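The Riltumbridge Scarves

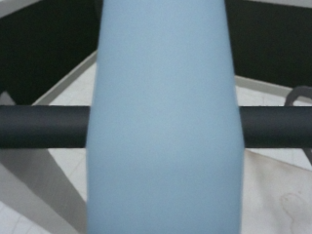

"Can you get a town crest on a neckerchief?" asked Hamish Fairweather.

"One colour or two," said Lorna Calimlim. "Three costs extra and the badger goes muddy."

Hamish looked at the crest he had brought with him. It had a badger, a bridge, a sheaf of barley and a Latin motto which the last vicar had translated in two different ways. He asked what it would look like in one colour.

"A stain," said Lorna.

She had run Calimlim Printed Goods from the old chapel in Zetside long enough to know that people who wanted 300 of anything had usually promised them to somebody already. Hamish had promised them to the carol procession. Every walker from Riltumbridge was to wear one, so that they could be told apart from the walkers from Cikcombe, who sang the same carols slightly faster.

"Green on white, then," he said. "Hemmed. And lose the barley."

"And the motto?"

"Keep the motto. People like a motto."

Jocelyn Agbayani cut the screen that afternoon. She had done Latin at school and went a bit quiet over it, but the form said AS SUPPLIED in capitals, and Hamish had signed underneath.

The boxes reached him on 17th December, an hour before the procession. The hems were straight. The green was a good green. The badger had come out rather well, with a look of having been interrupted. Hamish tied his on in front of the hall mirror, went out, and handed round the rest at the bridge.

Cikcombe came over the hill at dusk, singing. They were wearing neckerchiefs. Green on white, hemmed, with a heron.

"Calimlim's?" said Hamish.

"Lovely woman," said Crisanto Sison, who was leading them. "Talked us out of three colours." He leaned in to read Hamish's neck. "Who's your Latin by?"

"The vicar. It says we stand by the river."

"Does it?" said Crisanto, and got out his glasses.

In January Hamish rang Zetside to ask what she charged for plain ones.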